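Products > Bathroom care > Stone > Nula Stone Soap
Last updated: 6 March 2025
By Altumska product pages

Nula is a pH-neutral liquid cleaner for marble, limestone and travertine. It comes in a 204 ml concentrate, made for us by Deligiannis.
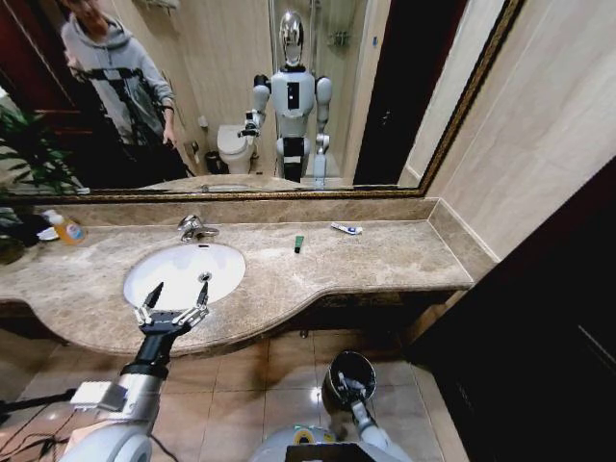

Dilute 10 ml in 2 litres of warm water and wipe on with a soft cloth. Leave for 4 minutes, then rinse and dry. Go along the joint where the counter meets a tiled wall as well - soap film collects there. Do not use with vinegar or limescale remover.
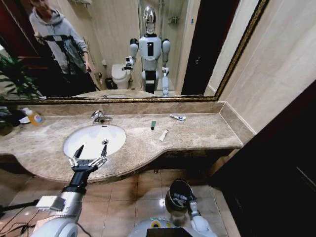
Marble vanity top with oval undermount sink.

Nula cleans but does not seal. If water no longer beads on the stone, apply Ekik sealer first and wait a full day before washing. 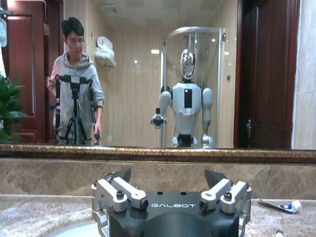

Ekik is sold separately and suits polished or honed finishes. The old Ekik tin was withdrawn in February and the new one has a screw cap. Refills of Nula fit the same bottle.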